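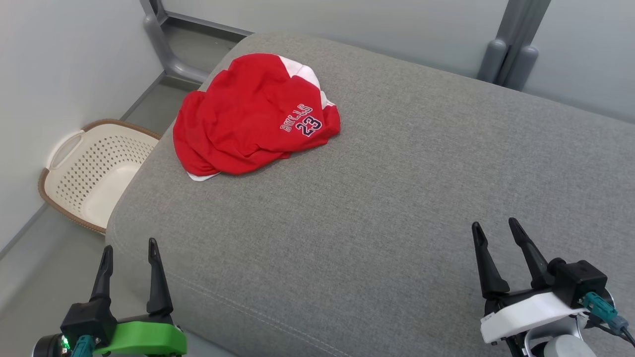 # Skunum Ulby ottoman, eight months in

**Price paid:** $700, before delivery
**Color:** gray (Skunum has a longer name for it, with a bird in it)
**Would buy again:** yes, on sale

I wanted a coffee table. I'd like that on record, as I spent most of a winter shopping for one and I know a lot about coffee tables now that I have no use for. Then my brother-in-law, Rutilio Barajas, walked into the old one for the third time, on the same shin, and my sister asked in a certain voice whether we'd ever thought about something soft.

So we own an Ulby. It's the wide one. Skunum also makes a narrow one, which looked fine on the website and like a piano bench in the store.

## Getting it

Delivery was through Tralteo, and I'll be fair to Tralteo: the ottoman did arrive. It arrived at the other end of Alvarado, at a house with our number and a different suffix on the street name, and the people there had signed for it and cut one of the straps. They were very decent about giving it back. I think they were disappointed.

Tralteo's tracking page said "delivered, customer satisfied" through all of this. I called and was told the status couldn't be changed once a customer was satisfied. They refunded the delivery fee in June, long after I'd stopped looking for it, under a name I didn't recognize, and I nearly reported it to the bank.

The thing is heavy. Two people can carry it if they like each other. It made it through our front door on its side with the legs off, and I'd measure before ordering if you have a turn in the hallway. We don't, and we still took some paint off.

## Assembly

You screw the legs on. The instructions take 7 pages to say this. Page 4 is a drawing of a man looking at the ottoman with his hand on his chin, and I've come to think of him as the only honest person involved in the purchase.

Skunum includes a little wrench that fits nothing on the ottoman. The legs go in by hand. I kept the wrench, obviously, and it lives in the drawer with the others.

One leg was slightly shorter than its friends. I emailed and they sent a whole new set within the week, no photos demanded, no case number. Points for that. The spare legs are in the drawer too.

## Sitting on it

Firm. The first month it was very firm, and guests would sit down with more confidence than the foam deserved and make a small noise. It has eased up since. It'll never be plush, and I've decided I like that, because you can get back off it without rocking.

As a footrest it's a bit tall for our couch, which is one of those low ones that seemed like a good idea when we had younger knees. If your seat cushion sits at a normal height you'll be fine. If it doesn't, your feet end up above your hips and you watch television like a man in traction. My wife puts a pillow behind her back and says this fixes it. I've tried the pillow. It gives you a pillow.

As extra seating for company it's excellent. Everyone says they'll take the ottoman, to be polite, and then they get the whole thing to themselves and put their plate down next to them. 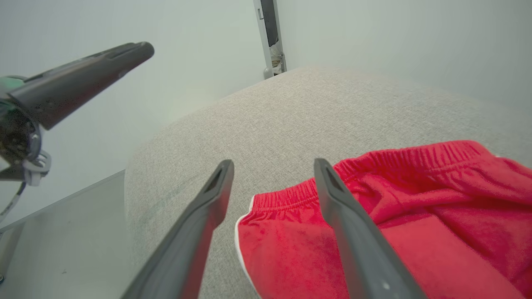 Plates are the other matter. A soft table is a table that has opinions about soup. Skunum will sell you a tray for this, and the tray costs what I'd have expected to pay for a small table, so we use a cutting board. Drinks need a flat hard thing under them at all times. We've had one real spill, which was coffee, and I'll get to that.

What I hadn't expected is how much gets put down on it when you're walking through the room. The old table held a magazine and a candle. The Ulby is wide, flat and soft, on the way to everything, and whatever people have in their hands when they pass is going to live there until supper. I've asked for it to be kept clear. I've been asked, in turn, about the chair in the bedroom, so I've dropped it.

## The fabric

This is where the money went, as far as I can tell, and it has held up better than I would have bet. The weave is fine and a little mottled, so it hides crumbs very well, to the point where you should check before you sit down in anything dark.

The coffee came out. I used cold water, a white cloth and a drop of dish soap, and blotted until I was bored. Skunum's care card says to "consult a professional," and I did ask Cirilo Quintero, who reupholstered my mother's dining chairs and charges by the sigh. He told me cold water, a white cloth and a drop of dish soap. He also pinched the corner, looked underneath, and said it was stapled better than he'd feared, which from Cirilo is a standing ovation.

No pilling so far on the top. There's a touch of it on the side where people's heels knock, and you'd need to be lying on the rug to notice. I was lying on the rug.

The cover doesn't come off. If you have a toddler, or a dog with a stomach, that's probably your whole review right there. 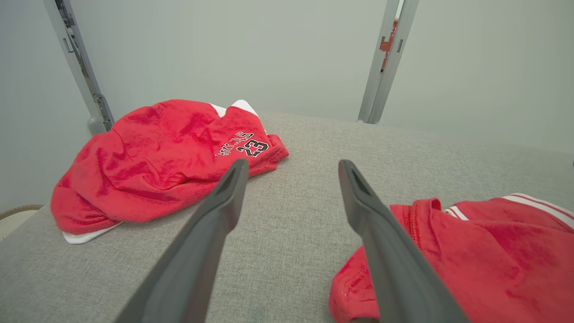
*The top of the Ulby: pale gray, heathered, rounded at the edge.*

## The corners

They deserve their own heading. Rutilio has been over for dinner many times since we got it and has walked into it on most of those visits, because the man doesn't look down. He bounces. He once sat down on it by accident in the course of walking into it, and stayed there, and asked what was for dessert.

## Complaints

- It slides on our floor. I bought rubber pads for the feet and it now slides less, with a squeak.
- There's no storage inside. The website doesn't claim there is, but I lifted the edge hopefully for weeks.
- The new-foam smell lasted longer than I'd like. We kept a window open.
- It's too wide to vacuum around and too heavy to move for vacuuming, so draw your own conclusions about the floor under it.
- Skunum emails me twice a week to ask if I've considered an ottoman.

## Is it worth $700?

I don't think any padded box is worth $700, and I've had my feet up on this one the whole time I've been typing. It went on sale the month after we bought it. If you can wait for that, wait. Have it delivered by anyone else if they give you the option, and put your street suffix in capital letters if they don't.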